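Rapport de projet, deuxième année
Le tri des emballages en résidence étudiante : le cas de la résidence Pallcombe
Remis le jeudi 24 avril

1. Contexte

La résidence Pallcombe se trouve à Ustendale, à la limite du campus. Les chambres sont individuelles et les cuisines sont partagées par étage. Le tri des emballages y existe depuis l'ouverture du bâtiment, mais les bacs jaunes sont souvent refusés à la collecte parce qu'ils contiennent des restes alimentaires ou des sacs noués. Le gestionnaire, la société Medrano, nous a autorisés à travailler sur place pendant le semestre.

Notre question de départ était la suivante : les erreurs de tri viennent-elles d'un manque d'information ou de la disposition des bacs ? Nous n'avons pas cherché à mesurer la motivation des résidents, car cela demandait une enquête plus longue que le temps dont nous disposions.

2. Méthode

Nous avons choisi deux étages comparables, avec le même nombre de cuisines. Au premier, nous avons posé de nouvelles affiches au-dessus des bacs, sans rien déplacer. Au second, nous avons laissé les anciennes affiches et rapproché le bac jaune de l'évier. L'observation a duré quatre semaines.

Chaque semaine, le contenu des bacs jaunes a été vidé sur une bâche dans le local technique, puis réparti par catégorie : bouteilles et flacons, barquettes, cartons, métal, erreurs. Nous avons aussi distribué un questionnaire papier dans les boîtes aux lettres. Presque 600 objets ont été classés au total. Les objets composés de plusieurs matières ont été comptés une seule fois, selon la matière dominante.

La principale difficulté a été de classer les objets dont la matière ne se reconnaît pas à l'œil. Les surfaces mates et claires peuvent être du carton couché, du plastique ou un mélange des deux. Quand nous n'étions pas d'accord, l'objet allait dans une catégorie « indéterminé ».
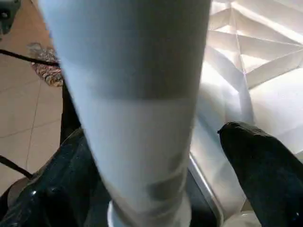

Figure 1. Objet cylindrique clair, à surface mate.

3. Résultats

À l'étage des affiches, la part d'erreurs a baissé la première semaine, puis elle est revenue à son niveau de départ. À l'étage où le bac a été déplacé, la baisse a été plus lente mais elle s'est maintenue jusqu'à la fin. Les erreurs les plus fréquentes sont les mêmes des deux côtés : barquettes encore pleines, essuie-tout et vaisselle jetable en carton souillé.

Les réponses au questionnaire montrent que la plupart des résidents pensent connaître les consignes. Plusieurs citent pourtant celles de leur commune d'origine, qui diffèrent de celles d'Ustendale. Les étudiants arrivés de Rumetside, par exemple, avaient l'habitude de déposer le verre et le métal ensemble. D'autres rincent tous les emballages, alors que la consigne locale demande seulement de bien les vider.

4. Limites

L'échantillon est petit et les deux étages n'ont pas les mêmes occupants. Une semaine d'observation tombait pendant les vacances, avec beaucoup moins de déchets. Enfin, les résidents nous ont vus peser et trier les sacs, ce qui a pu modifier leurs habitudes. Nous n'avons pas pu contrôler les dépôts faits directement dans le local extérieur.

5. Suites proposées

Nous proposons à Medrano de rapprocher les bacs jaunes des éviers dans toutes les cuisines et de remplacer les affiches par un modèle unique, avec les consignes locales et des exemples pris dans les cuisines. Une nouvelle mesure est prévue en mai, avec la même grille de classement. La grille vierge et le questionnaire figurent en annexe.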